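Talton PC teardown demos – read me first

Hello, and thanks for downloading this. I'm Ese Balogun, I look after the Talton set, and this file is the bit I'd want to read before opening anything else. It's long-ish, sorry. The short version is in the folder notes if you're in a hurry!

What you've got

200 demonstrations of a robot arm working on old desktop PCs, all driven by a person. No scripted motion, no learned policy. Each one covers a single job inside an open case: getting hold of a clip, working a latch, drawing a cable out of the way, lifting a part clear. I kept the jobs small on purpose. We tried full teardowns in June and the recordings were so long that one slip near the end spoiled the lot.

The set came out of Peltutden, our repair and reuse workshop, where old office machines turn up faster than we can strip them. I wanted to know how much of the fiddly stuff an arm could pick up from watching my hands, so to speak.

How the demos were made

There are two ways of teaching in here and they don't feel the same at all, so please check the "mode" column before you mix them.

"hand" means I held the arm and moved it myself with the motors slack. Lovely for latches, because you can feel the thing give. Rubbish for anything deep in the case, as your own wrist ends up in front of the camera.

"remote" means I sat at the Amadi controller and steered from there. Slower, and my first 13 are pretty clumsy (I've left them in and marked them "early"). You lose the feel of the part completely, so you'll see me hover for ages before closing the fingers. I was looking, not thinking – well, mostly looking.

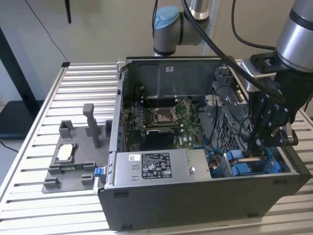 The drive cage jobs were the ones I practised most. The fingers have to come down nearly straight, and if you're a touch off to one side you catch the metalwork and the whole case shifts. When that happened I carried on if I could and put "nudge" in the notes. I think those are some of the most useful recordings in the set, as you get to see a person putting things right, but filter them out if you want tidy ones.

What's in each folder

joints.csv – joint positions, plus gripper opening
video – fixed camera, no sound
notes.txt – whatever I typed straight afterwards, spelling and all
result – done, part done or failed

19 of the demos are failures. They're real ones, I didn't stage any.

Things to watch out for

The clocks on the camera and the arm drift apart in longer recordings. Sitivance, our little loading script, lines them up again, so use that if you can. If you write your own loader, go by the sync column and ignore the file times.

I'm right-handed and it shows. Nearly every approach I made by hand comes from the same side, so a model trained only on "hand" will probably want to do the same.

Loose wires are hard. They never lie the same way twice and I didn't tidy them between attempts.

Please don't use any of this near a machine that's plugged in. Ours never were.

Versions

01/07/2025 – first public copy. Fixed the gripper column, which was upside down (open was closed, closed was open, I lost an afternoon to that). Next I'd like to add more remote demos from somebody who isn't me. If you've got a similar arm and a pile of dead PCs, do get in touch through the Talton page.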